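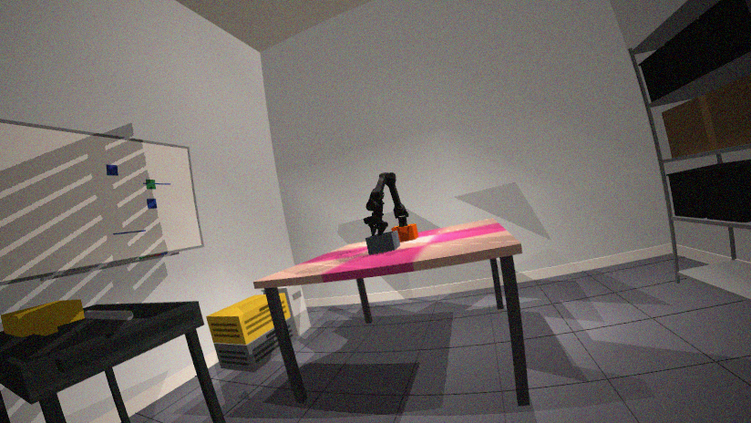 Terix tabletop arm and planning software: four months on the packing bench

Reviewed by Touran Esfahani, shift lead, Prultcombe

I was told this arm would "free up the team." I have heard that about a label printer, so I kept notes.

What you get is a black jointed arm with a two-finger gripper, plus software that lets you rehearse a job in a simulated room before you run it on the floor. The rehearsal part is good. You set out a table, put a couple of blocks on it, a gray cube and a smaller orange one, and try the pick as often as you like. Pascual Pereyra, who had never programmed anything, had a basic pick going in 45 minutes.

Then you move to real parts. The blocks in the software have clean sides and stay where you put them. Our parts come in bags. Parts that sit close together gave us the most trouble, and we ended up spacing them out by hand ahead of the arm, so a person now does a job that didn't exist in March.

Over one long run in April the arm handled 1667 parts and stopped for help 129 times. The sales sheet calls this "light supervision." Try getting a coffee during it.

As for the people, we had seven on the bench and we still have seven. Two of them mostly watch the arm. Their wrists hurt less, and I won't pretend that doesn't matter. They are also bored, and one has asked to go back to hand packing. Pay hasn't changed, although clearing faults is plainly a more skilled job than filling boxes. Terix can't fix that, but a buyer ought to settle it before the crate arrives. We didn't.

Support was polite and slow. The manual skips from setup to advanced jobs with very little between.

Would I buy it again? For one steady part, all day, maybe. For mixed work I'd rent first, and I'd have the bench crew in the demo. Ours was given to three managers.

Rating: 3 out of 5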